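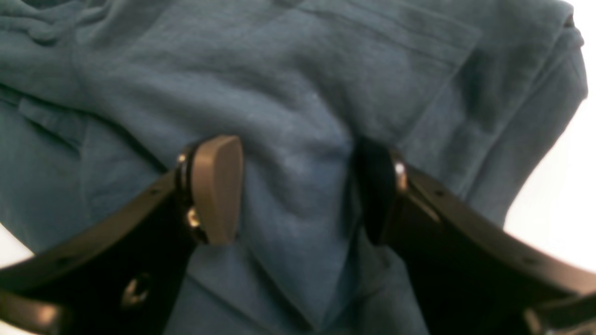 Clothing swap moves to Clarlow Hall

The spring clothing swap will be held at Clarlow Hall in April. The old room on Drevau Street got too tight last year, when 845 items came in and the coat racks ended up in the hallway.

Bring up to 40 pieces, washed and folded. Linen and cotton go fastest. Shoes are fine if they come in pairs – no underwear or pillows, please. Doors open at 9 a.m. for drop-off and at 11 a.m. for swapping.
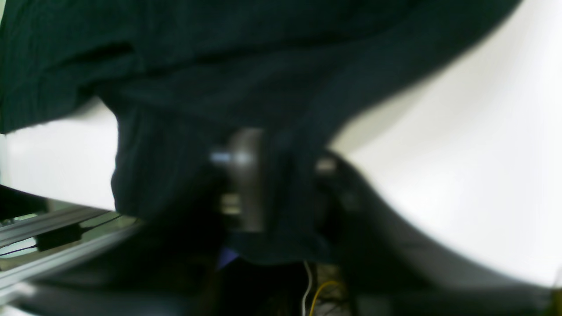

One reader wrote in to ask for a longer drop-off, saying that last year's line was still out the door at 11. Drop-off will now also run from 4 p.m. the afternoon before.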